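FOR IMMEDIATE RELEASE

Kabbaj Repair Hall Wants the Computer Under Your Desk

Free Open Case Month returns in November, with more screwdrivers and slightly better coffee

BRERBERG - The Kabbaj Repair Hall will hold its second Open Case Month this November, inviting residents to bring in old desktop computers, take the side panel off, and find out what has been humming next to their ankles for all these years.

Last year's event drew 125 towers. The hall had planned for 40. Several arrived in shopping carts, one came in a stroller, and a fair number had been serving as plant stands. Roughly 100 left in working order or were taken apart for parts, and the remainder are still in the back hallway, where their owners are warmly encouraged to come and get them.

Sessions run every evening from 6 p.m. and are open to anyone who can carry a computer up four steps. Each bench takes one tower, laid on its side with the panel off, and one or two people leaning over it. Visitors learn to tell the power supply from the drive cage, to seat a stick of memory without using a knee, and to unplug a cable by the plug. Those who get that far can move on to the processor socket, which has small parts and a long memory for mistakes.
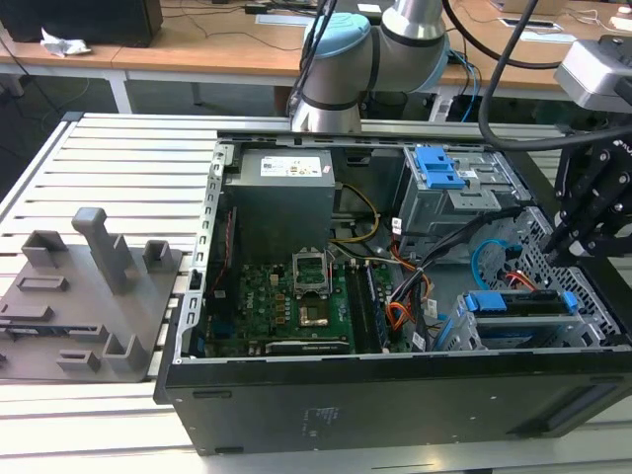

Work goes at the owner's pace. Some people want a faster machine for homework and tax forms. Others want the family photos off a drive and never wish to see the rest again. Both are fine. The hall keeps a shelf of used memory, drives and data cables, sorted by type and, after last year, by whether they work.

The parts shelf is stocked by Menier, the secondhand electronics store on the ground floor. Nandov, a local recycler, will pick up whatever can't be saved at the end of the month. Printers are not accepted. The hall has discussed this and feels strongly.

Admission is free. Replacement parts are sold at cost, and no single part on the shelf is priced above $18. Visitors should bring the tower and its power cord, and leave the monitor at home - the benches have their own. Please vacuum the inside of the case before coming, or at least warn the person at the door.

Bench places can be reserved at the hall's front desk or at the Menier counter. Walk-ins are welcome when a bench is free.

About the Kabbaj Repair Hall

The Kabbaj Repair Hall is a public workshop in Brerberg offering bench space, shared tools and evening classes in home electronics repair. It occupies the second floor above Menier and is open year-round, apart from the week the floor gets waxed.

###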